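Cahier d'atelier, mai
Essais de teinture à la gaude et à la garance, suite

Repris ce matin à 8 h 15 les bains laissés la veille. Le bain de garance avait formé une pellicule brune en surface, retirée à l'écumoire. pH à 6,5 au papier, donc un peu plus bas que la dernière fois. J'ai ajouté une pincée de craie et attendu vingt minutes avant de remesurer : 7. On garde.

Laine du lot Nalldale, quatre écheveaux de 125 g, décreusés au savon neutre puis rincés trois fois. Mordançage à l'alun, 15 % du poids de fibre, crème de tartre 6 %. L'eau du robinet est très calcaire en ce moment et je soupçonne que c'est elle qui fait virer les rouges vers la brique. Isabelle Marchand pense que c'est la température. On a dépassé 80 °C pendant l'essai précédent, le thermomètre était mal accroché et touchait la paroi de la cuve. Il faudra séparer les deux causes : un écheveau à l'eau du robinet, un à l'eau de pluie filtrée, même chauffe, même durée.

Montée en température lente, une heure et demie pour arriver à 65 °C. Tenu une heure. Les écheveaux 1 et 2 sont sortis d'un rouge franc, le 3 plus orangé, le 4 inégal avec une zone pâle près du lien. Lien trop serré, j'ai refait les autres avec un huit lâche en coton.

Gaude : plante sèche de chez Antwi, hachée gros. Poids de plante égal au poids de fibre. L'odeur est forte, penser à ouvrir la fenêtre du fond avant de chauffer et pas après. Jaune très clair au bout de trente minutes, nettement plus vif après ajout de craie. Wellington voudrait le passer ensuite dans la cuve d'indigo pour obtenir un vert, je préfère attendre d'avoir un jaune que l'on sache refaire.

Pour les références, j'ai repris la numérotation du classeur. Le rouge de l'essai 1 devient 357, le jaune avec craie 3004. Les anciennes étiquettes au crayon sont illisibles, on passe au feutre pour textile sur ruban blanc.

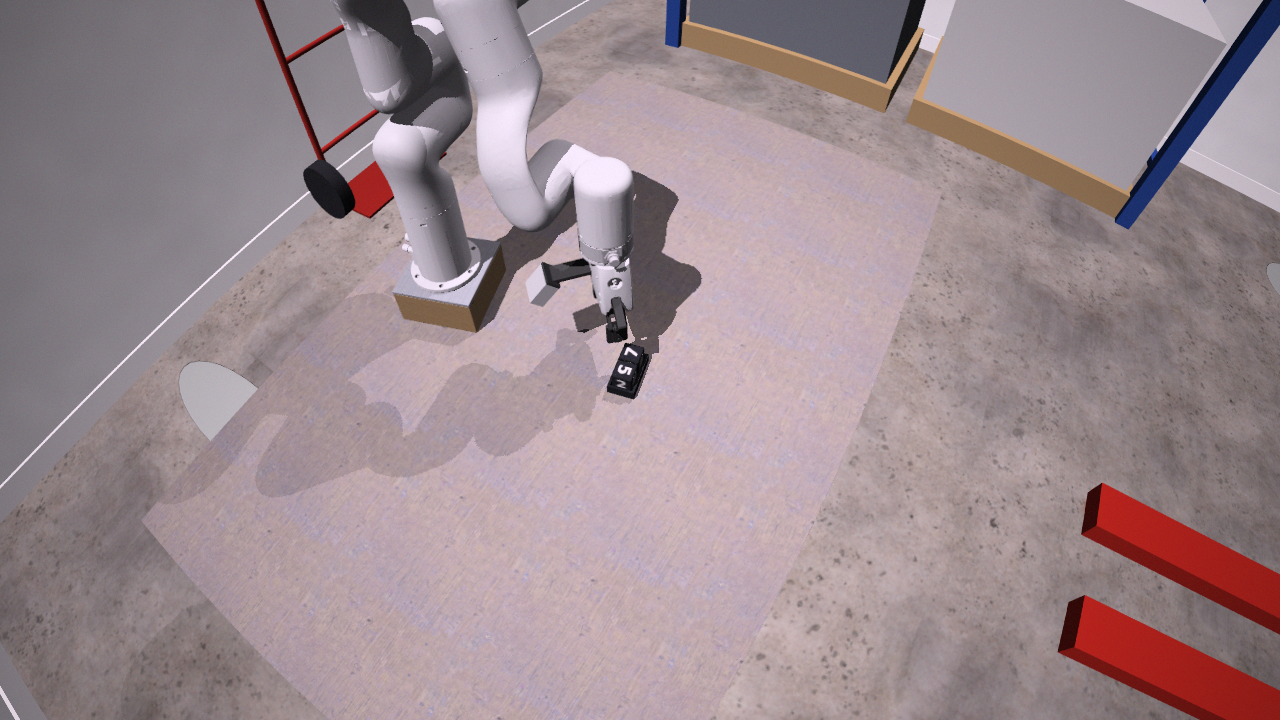
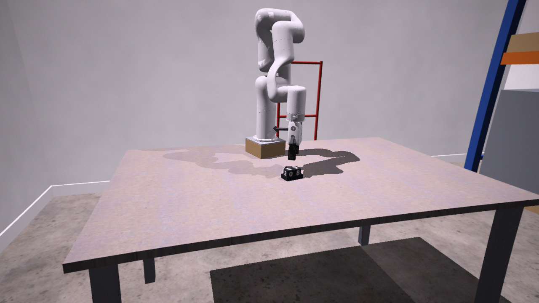

Le bras blanc et sa pince, deux vues.

Nalldale, mai

Après-midi consacré à la solidité. Bandes témoins cousues sur carton, une moitié sous cache opaque, l'autre exposée derrière la vitre sud. Je relèverai une fois par semaine, toujours à midi. Les bandes du mois dernier sont décevantes : le jaune sans craie a perdu presque toute sa force, le rouge tient bien, le brun de noix n'a pas bougé.

Essai au lavage avec la lessive Bretora, une dose pour 1000 ml d'eau à 30 °C, dix minutes d'agitation à la main. Le rouge 357 dégorge légèrement au premier bain, plus rien au deuxième. Le coton témoin placé contre la laine a pris une teinte rosée. À noter sur la fiche, sinon quelqu'un lavera ça avec du blanc.

Frottement à sec correct partout. Frottement humide passable sur le rouge. J'aurais dû rincer plus longtemps avant de sécher, l'eau de rinçage n'était pas tout à fait claire quand j'ai arrêté.

Wellington Queiroz a pesé les restes de bain évaporés pour voir ce que l'on jette. Il y a encore de la couleur dans la garance, assez pour un deuxième passage en rose saumon. Il propose de garder les bains épuisés deux jours au frais — d'accord, à condition de dater les seaux et de remettre les couvercles.

Matériel : la balance Harken dérive dès qu'elle reste allumée plus d'une heure. Faire le zéro avant chaque pesée, et vérifier avec le poids étalon du tiroir. La grande cuve inox a un point de rouille sous l'anse gauche. Ne plus l'utiliser pour la gaude, le fer ternit le jaune — l'émaillée convient, même si elle est plus petite et oblige à faire deux bains.

À faire :
Récupérer l'eau de pluie, vingt litres au minimum.
Commander de l'alun, il reste un fond de pot.
Refaire l'écheveau 4 avec un lien lâche.
Demander à Isabelle ses notes de chauffe pour comparer les courbes.
Couper des bandes témoins d'avance, toutes de la même largeur.

17 h 40, cuves vidées, écheveaux suspendus à l'ombre. Le bain de garance est gardé dans le seau à couvercle, deuxième passage demain matin.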